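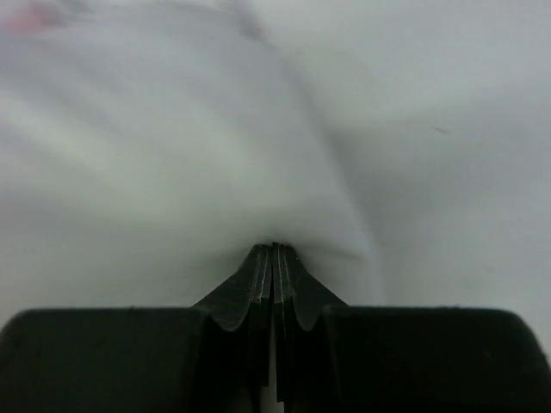
From: Åsmund Torvik
To: cell-maintenance list
Subject: Re: Elia cell, cloth slipping out of the fingers

Sointu Kiiskinen wrote on Wednesday:

> The left arm on the Elia cell has started dropping cloth again. It
> takes hold of a fold, lifts it, and lets go part of the way up. The
> controller reports a good grasp each time. I have put the grip force
> up twice and it makes no odds. The finger pads were changed in March.
> Is this the motor, or should I be looking at something else? Also,
> does anyone have the pad interval written down? The Prarkport sheet
> has a blank there.

Sointu,

I doubt it is the motor. Put the force back where it was before you do anything else. On light fabric the extra only bends the fingers and opens the tips, and you then hold the cloth further down, where the pads are worst.

We had the same fault on Manzano. The outer layer of one pad had lifted at the tip. With the fingers shut on nothing it looked fine. With a fold between them the layer slid and took the cloth with it.

What I would do, in this order:

Power the arm down and lock it off. Open the fingers by hand and look at the pad edges side on. The pale edge of each pad should run straight down the inner face. If it bows anywhere near the tip, change the pad.

Wipe both faces with a dry lint-free cloth. No solvent, it gets under the glue. Scuffs on the black outer faces do not matter.

Close the fingers on a strip of thin paper at the very tip and pull. It should tear before it slides. Repeat with the strip 8 mm lower. If it holds low and slips high, the fingers are not meeting at the tip and the finger screws want doing again.

Set the closing point again with the pads fitted. If this was skipped in March, the controller is still working from the old pads and will report a good grasp too early. This is my first guess for your case.

Then look at the wrist camera picture while it holds a single fold. The crease should run down into the tips, with small puckers just above them. If the crease wanders off to one side as the arm lifts, one finger is leading the other.

As to the interval, we inspect at 2,000 cycles and change at 40 hours of cloth work if that comes first. Tosilier runs theirs longer but they handle mostly towelling. Please fill in the blank on the sheet.

I have one spare set of pads here and can post it. Send me the force value you started from and the closing point now stored.

Åsmund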